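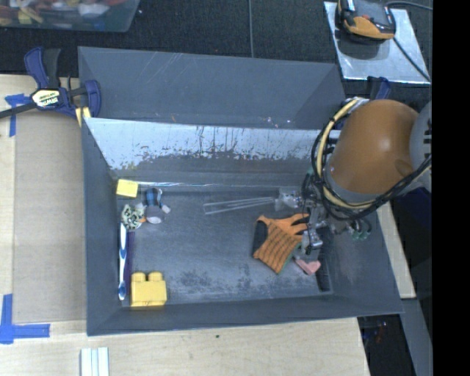

Sorting and Packing Assistants, Nunton

Rotich is looking for people who like putting things where they belong. Our sorting room in Nunton takes in mixed bits and pieces — work gloves, blocks, small plastic parts, all sorts — and gets them out of deep bins and into order, ready to go on to our shop in Nastton. It's absorbing work, and we'd love more hands!

You'll spend most of the day at the bins, picking through what's there, pairing gloves, putting odd items aside and packing the rest into labelled boxes. Some days it's one big job from start to finish, other days it's 11 little ones before lunch (those are my favourite days).

No experience needed. A good eye helps, and so does being happy to ask when you can't tell what something is. Gloves and aprons are provided, the kettle is always on, and you can choose mornings or afternoons. Shifts are four hours, with a proper break.

We have 78 shifts to fill between now and the end of September, so you can take on a few or a lot. Full training is given on your first day.

To apply, send us a few lines about yourself and the hours you'd like, quoting reference 899. CVs are welcome but you don't have to send one.

Posted Jun 8, 2025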